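4. Materials, and what they ask of the person at the door

4.1 The shoes as a working set

The previous section dealt with where shoes end up in the nine households of Gunawan House. This one deals with the shoes themselves, which turned out to have opinions. Our original plan treated footwear as a single class of object, to be moved from floor to rack with a uniform amount of effort. The plan survived one afternoon of diary reading. People do not put away "shoes." They put away the black ones, they leave the white ones for later, and they step over the lace ones with an expression that Fontes, who read every diary twice, coded as "respect."

We therefore built a small reference set of shoes for use in the sorting interviews. The set was meant to cover the surfaces that came up in the diaries: smooth leather, rubber, patterned uppers, and fabric with enough texture to hold a grudge. Beauty was not a criterion. Neither was price, although participants volunteered price estimates whether we wanted them or not. The shoes were laid on a table, on the theory that a shoe at waist height gets looked at and a shoe on the floor gets kicked.

The reference set produced more talk than anything else in the study. Much of the talk concerned the sole. Harahap had written an interview guide that started with the upper, moved to the closure, and reached the sole last, if there was time. Participants picked up a shoe, turned it over, and began at the end. A thick sole in particular was read as a moral record. It showed whether the wearer walked through puddles, whether they had been raised properly, and whether the shoe could be allowed past the mat.

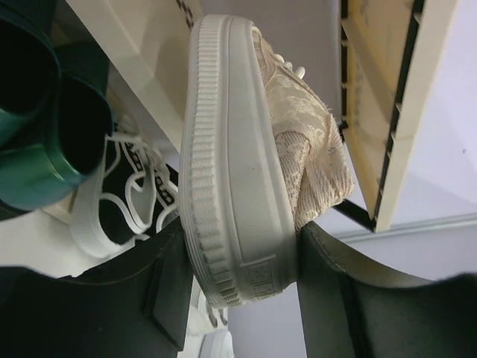 Figure 3. Cream lace sneaker with platform sole, from the reference set. The sole has a ribbed band and a smooth one; a black-and-white sneaker and a green rubber shoe are at left.

The lace sneaker in Figure 3 was the most handled shoe in the set and the least often assigned to a rack. It combines two surfaces that call for opposite treatment. The rubber can be wiped by a person who is also on the phone. The lace can't. Several participants sorted the shoe by its sole ("wipe it and put it away") and then, on noticing the fabric, took it back and sorted it again. One asked whether she could sort the halves separately. We had no code for this and have since added one.

The green shoe gave no such trouble. Rubber was the material our participants respected least and trusted most. It was said to belong outside, by the door, under the sink, on the balcony, or "wherever," and it was the only material for which "wherever" was offered as a serious storage location.

4.2 Five surfaces, in order of complaint

Diary entries and interview transcripts were coded for any mention of a surface together with a reason for putting off the job of dealing with it. Two coders, Raju and Khoo, worked separately and then met to argue. Disagreements were settled by rereading the passage aloud, a method that favors whoever reads with more feeling. The codes settled into five groups: lace and other open fabric, canvas, white leather, dark leather, and rubber. They are given here in order of complaint, from most to least.

Lace and open fabric drew the longest entries. The trouble is partly dirt and partly thread. A loose thread invites pulling, pulling makes a second loose thread, and the diaries contain a handful of passages in which a person who sat down to clean a shoe ends up with scissors. Participants with lace shoes also reported that they would not stack them, would not push them into a cubby, and would not let anyone else put them away. As a storage policy this amounts to leaving them in the hall.

Canvas was forgiven almost everything. It was described as washable by people who had never washed it.

White leather sits in the middle of the list, though it would have ranked first had we coded for worry. Dark leather was mentioned mainly at funerals and job interviews, and then with guilt. Rubber, as noted, was rinsed or ignored, and the two outcomes were reported with equal satisfaction.

We had expected the size of a shoe to matter as well. The Perero rack supplied to each household has shallow shelves, and a tall platform sole eats most of the clearance between one shelf and the next. In practice, size came up only as an excuse for decisions made on other grounds. A participant who told us her platform shoes did not fit the rack was found, at the second visit, to be keeping a watering can on the shelf in question.

4.3 White leather and the problem of the bow

White leather deserves a subsection of its own because of what it does to time. A scuff on a black shoe is a scuff. A scuff on a white shoe is an event, and it has to be discussed. Diaries that ran to 2000 words or more in total nearly all belonged to households with at least one pair of white leather sneakers, and we do not think this is chance, although with a sample this small we would not bet the department's coffee fund on it.

The features that participants pointed to were consistent. They named the small holes over the toes, said to collect whatever the street is offering. They named seams, where a cloth skates over the stitching and leaves a thin gray line on either side. Most of all they named the laces. Flat white laces crossing a white tongue will make a clean shoe look dirty and a dirty shoe look hopeless, and the bow, being at the top, is the first thing anyone sees.

The bow also matters for storage in a way that none of our earlier reading had prepared us for. Shoes are put away tied or untied, and people who do one think poorly of people who do the other. Those who store shoes tied step out of them at the heel and argue that the bow keeps the laces off the floor. Those who untie say that the first group is ruining its heels. Both groups keep the long ends dangling over the shelf below. The white leather sneaker in the reference set was presented tied, in a loose and floppy bow, and with a small metal tag on the laces near the toe. The tag attracted one question per interview on average, always the same one: does it come off? Participants who cleaned their own shoes wanted it gone before they started. Participants who did not clean their own shoes thought it was nice.

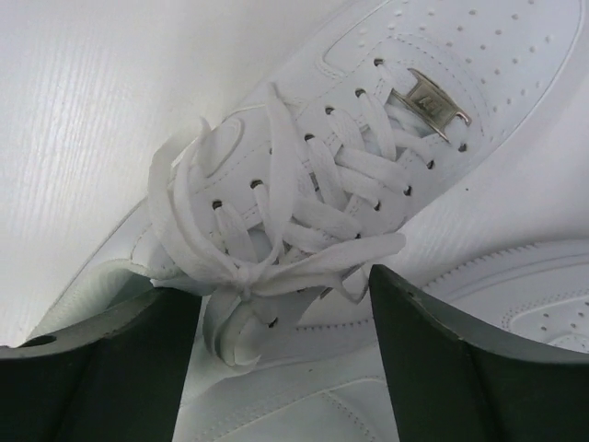
Should laces come out before white leather sneakers are cleaned?
Taking them out is the better habit, as the tongue and the rows of eyelets are hard to reach otherwise. Laces can be washed by hand in warm soapy water and dried flat while the leather is wiped down with a damp cloth.

Prompts of this type were printed on cards and handed over after the sorting task, once participants had committed themselves to a position. The cards were written by Sopacua, who cleans shoes on a schedule and finds the rest of us hard to watch. Reading the recommended answer seldom changed a participant's own. The usual response was to agree with the card in full and then describe doing something else.

4.4 Soles, smudges and the mat

Returning to the sole: we asked each household to say what counts as a clean one. The replies fall along a line with "white" at one end and "dry" at the other. Households near the "white" end owned a brush kept only for shoes. Households near the "dry" end owned a mat. The mat does a great deal of work in these accounts, much of it imaginary. It is credited with removing mud, sand, pollen and, in one diary from February, "winter."

A ribbed sole complicates the line. Grooves hold dirt where a wipe passes over it, so the same shoe can be clean on its smooth band and disputed on its ribbed one. Where a faint grayish smudge remained on a pale sole, as it does on the lace sneaker when the shoe is turned on its side, opinion split between those who would leave it and those who were already licking a thumb. Nobody proposed replacing the shoe. The woven tag on the tongue, which is dark and small, was ignored by all parties, a kindness that did not extend to the frayed edges of the lace.

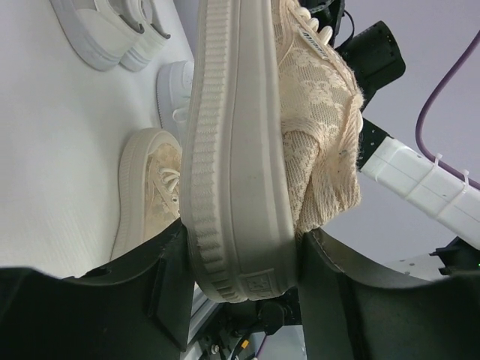 What removes gray marks from a pale rubber sole?
Mild soap on a soft brush takes off most surface marks, followed by a wipe with a clean damp cloth. For marks that stay, a melamine sponge used lightly on the rubber can help, provided it is kept away from any fabric next to the sole.

The second card was better received than the first, perhaps because it involves a purchase. By the follow-up visit, three of the households had bought a sponge. One had used it, on a light switch.

4.5 What was coded, and what was left alone

The coding sheet was fixed on 2019-09-13 and was not changed afterward, apart from the added code for participants who wished to sort a shoe in halves. Shoes were coded by upper, by sole and by closure. Smell was dropped after piloting at the Gunis site, at the request of both coders. We did not record brand, although participants did, loudly. We also left out slippers. Slippers are never put away in any household we visited; they are simply between feet, and a study of their storage would be short.

Transcripts were entered in Nurneo and checked against the recordings by Harahap. Where a speaker said "those" and pointed, the shoe meant was identified from the interviewer's notes. In the cases where the notes also said "those," the passage was excluded. The counts by household follow in Section 5, along with the rack measurements and the matter of the watering can.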